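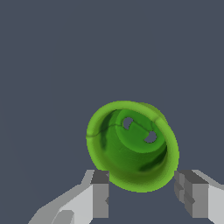

Grünes, becherförmiges Objekt mit zwei Öffnungen im Innenboden über den Greiferfingern, Simulationsansicht. Abbildung: Camemach

Pressemitteilung
18. August 2022

Camemach zeigt simulationsgestützte Greifplanung beim Tag der offenen Tür

Der Automatisierungsanbieter Camemach öffnet sein Technikum für Fachbesucher und stellt den aktuellen Stand der Planungsumgebung Jollix vor. Im Mittelpunkt der Vorführung steht die Greifplanung für dünnwandige und unregelmäßig geformte Teile. Gezeigt wird der vollständige Ablauf von der Übernahme der Geometriedaten über die Berechnung der Griffkandidaten bis zur Ausführung an der Roboterzelle Mfaume.

Jollix arbeitet mit einem Parallelgreifer mit zwei Fingern. Für jedes Objekt erzeugt die Software bis zu 2000 Griffkandidaten, die nacheinander auf Erreichbarkeit, Kollisionsfreiheit und Kontaktgeometrie geprüft werden. Verbleibende Kandidaten werden nach der erwarteten Stabilität beim Anheben sortiert. Die Bewertung berücksichtigt die Lage des Schwerpunkts, den Öffnungswinkel der Kontaktflächen und den Reibwert, der sich je Objektklasse einstellen lässt.

Die Vorführung beginnt mit Hohlkörpern. Becherförmige Teile gelten in der Greifplanung als anspruchsvoll: Sie können von außen, am Rand oder mit einem Finger im Inneren gefasst werden, und Durchbrüche im Boden erschweren die Rekonstruktion der Oberfläche. Fehlstellen im Netzmodell führen bei einfachen Verfahren häufig zu Griffpunkten, die am realen Teil nicht vorhanden sind. Jollix behandelt offene Netze deshalb gesondert und schließt Kontaktpunkte in der Nähe freier Kanten von der Auswahl aus. Der Mindestabstand ist parametrierbar und beträgt in der Grundeinstellung 4 Millimeter.

Der Objektsatz Menton, der den Versuchen zugrunde liegt, umfasst 973 Modelle. Er enthält Behälter, Gehäuseteile, Griffe und Freiformkörper in unterschiedlicher Netzqualität. Fehlerhafte Modelle wurden bewusst nicht bereinigt. »Im Betrieb bekommen wir selten saubere Daten. Wir wollen sehen, an welcher Stelle die Planung versagt, und das geht mit einem geglätteten Datensatz nicht«, erklärt Anika Pettigrew, Leiterin der Anwendungstechnik bei Camemach.

In der Simulation werden die Objekte frei vor dem Greifer positioniert. Auf Tisch, Behälter und Hallenumgebung wird in dieser Stufe verzichtet, damit sich die Kontaktbedingungen zwischen Finger und Objekt getrennt von Umgebungseinflüssen untersuchen lassen. Hindernisse kommen erst in der zweiten Stufe hinzu – dort werden auch Anfahrwege und Ablagepositionen geprüft. Besucher können Objektlage und Öffnungsweite an einem Bedienplatz selbst verändern und die Auswirkungen auf die Kandidatenliste verfolgen.

Insgesamt sind 11 Vorführungen vorgesehen. Nach jedem Durchgang stehen Mitarbeiter der Anwendungstechnik für Fragen zu Schnittstellen, Rechenzeiten und Fingergeometrien zur Verfügung. Eigene Bauteildaten können in den Formaten STL und OBJ mitgebracht und vor Ort eingelesen werden. Eine Auswertung an der realen Zelle ist nur nach vorheriger Abstimmung möglich, die Masse des Teils muss bei der Anmeldung angegeben werden.

Die nächste Version von Jollix ist für Dezember geplant. Sie soll um nachgiebige Fingerbeläge und ein Modul zur Nachregelung der Greifkraft erweitert werden. Bestehende Projekte lassen sich nach Angaben des Unternehmens ohne Neuberechnung übernehmen – ausgenommen sind Projekte mit kundenspezifischen Fingermodellen, die einmalig neu zugeordnet werden müssen.

Die Teilnahme ist kostenfrei, eine Anmeldung bei der Anwendungstechnik ist erforderlich. Im Technikum besteht Sicherheitsschuhpflicht, Leihschuhe sind am Empfang erhältlich.

Über Camemach
Camemach entwickelt Software und Zellenkonzepte für die automatisierte Handhabung von Einzelteilen. Zum Angebot gehören die Planungsumgebung Jollix, die Roboterzelle Mfaume sowie Machbarkeitsuntersuchungen und Schulungen.

Pressekontakt
Camemach, Anwendungstechnik
Anika Pettigrew

Abdruck honorarfrei, Belegexemplar erbeten.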